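Puffer Jackets — Quick Answers
Sikdale Coat Swap, Utville

Typed up fast before the July drop-off. Ask Dennis Langat at the desk if your question isnt here.

Do I have to fold it before I bring it in?
Yes please. Unfolded puffers eat up the whole rack.

Zip up or leave open?
Zipped. All the way, then pockets closed too. Check them first — we get keys, tissues, bus cards.

Where do I fold a coat this bulky?
On the bed. Push the covers to the far side and use the flat part. Kitchen tables are too small for the long ones.

What should it look like before I start?
Doesn't matter much. Just spread it out so you can find the sleeves.

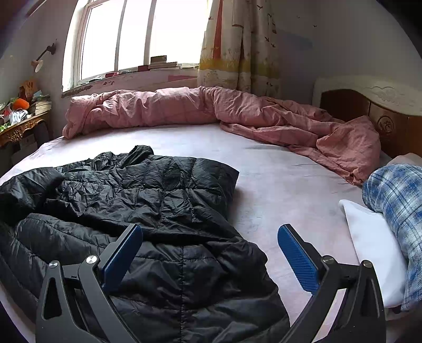
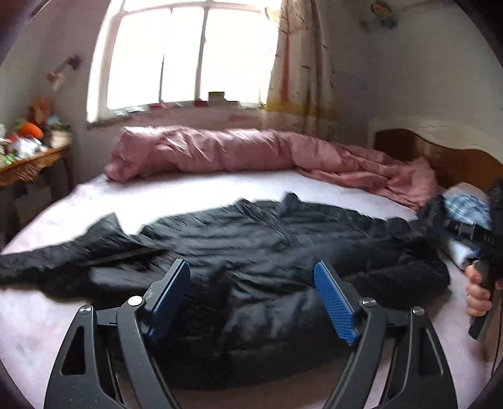 Black puffer on the bed, not folded yet, in both photos.

OK, then what?
Face down. Sleeves in across the back. Fold the sides in, press the air out with your forearms, then roll from the hem up to the collar. Hood goes over last, like a sock.

It keeps puffing back up.
Go slower. Lean on it for a bit between rolls. A wide elastic or an old scarf tied around the middle holds it fine.

Fur trim — on or off?
Off if it unsnaps or unzips. Put it in a sandwich bag with the coat. Sewn on, leave it and roll so the fur ends up outside.

Can I use a vacuum bag?
For the ride over, sure. Not for months. Down goes flat and takes forever to come back. We had one sit in a bag more than 3 years and it never did.

How many can I bring?
4 per household. Kids' coats don't count toward that.

Does it need to be washed?
Clean and fully dry. Tumble on low with 2 tennis balls if its gone lumpy. Lumps that wont break up mean it's still damp inside.

Where's drop-off?
Side door at Odera Hall, the Gustmont end of the lot. Ring the bell, it sticks so push hard.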